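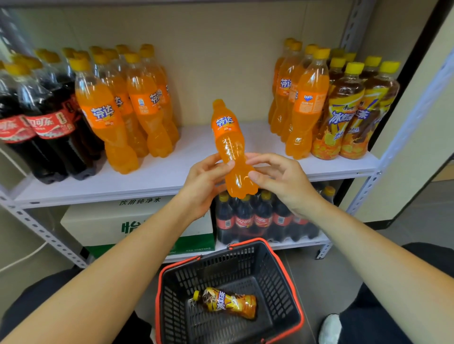 Fanta on the upper shelf, cola at the left end, iced tea at the right.

I have been meaning to write up the drinks shelf for a while. Ward Van Beek asked how we decide what goes where, and my answer by email got long enough that it may as well live on the blog.

The unit is white metal with a perforated frame, and the shelf is a white board resting on it. The perforations are the useful part. The shelf height can be changed without drilling, and I have changed it twice. The first setting left too little clearance above the caps, so every bottle had to be tipped forward to get it out. With tall bottles that means the neighbors get tipped too. The current clearance lets you lift a bottle straight up before pulling it toward you.

Grouping is by product. I tried grouping by size first, on the theory that bottles of equal diameter pack better. They do pack better, but people look for a drink by color and label, and they will move six bottles to find the one they want. After a week of that, any gain in packing density was gone. With the current arrangement you look for brown, orange or yellow and go to that part of the shelf.

The large Coca-Cola bottles go at the far left, packed tight. They are the heaviest thing on the shelf and I want them close to the upright. A full 2-liter bottle weighs a little over two kilograms, so a cluster of them is a real load, and a board that is loaded in the middle will sag sooner than one loaded at the end. Liesbeth Mulder measured the sag on our old board with a steel ruler and got 5 mm at the center. I have not seen measurable sag on this one.

The Master Kong iced tea goes at the right end. Yellow caps, purple lettering, easy to find from across the room. The tea has no carbonation, and a still drink in a thin bottle dents more easily when squeezed from the side, so I leave those a little more room than the cola.

Fanta gets everything between. It moves fastest here, and I split it into two groups with a gap in the center. The gap is deliberate. It gives you somewhere to put your hand, and somewhere to set a bottle down while you check the date on another one. Annelies Van Damme considers this a waste of shelf and fills it whenever she restocks. I empty it again on Sunday.

Checking a bottle takes two hands. Hold the ribbed lower part with one, turn from the base with the other, and read the small print as it comes around. Doing it one-handed by the neck works until there is condensation on the plastic. I look for three things: the date, the cap seal, and whether the base is still round. A bottle with a deformed base will lean, and a leaning bottle in the front row is the one that falls.

Rotation is ordinary first in, first out. New stock to the back, old stock to the front. To do this properly you have to take the front rows out, and the gap helps there as well.

Current figures, for Ward. The board is 122 cm long and 32 cm deep. The top of the frame is at 175 cm, which puts the upper shelf within reach for everyone except Gerrit Postma's younger son, and that was part of the specification.

Still open: shelf edge labels. I printed a set on paper and they curled. Jelle Hoekstra suggests magnetic strips, which would hold on the metal frame but would cover the perforations along the front. I will try one strip on the left side, under the cola, and leave the rest alone until I know whether anyone reads it.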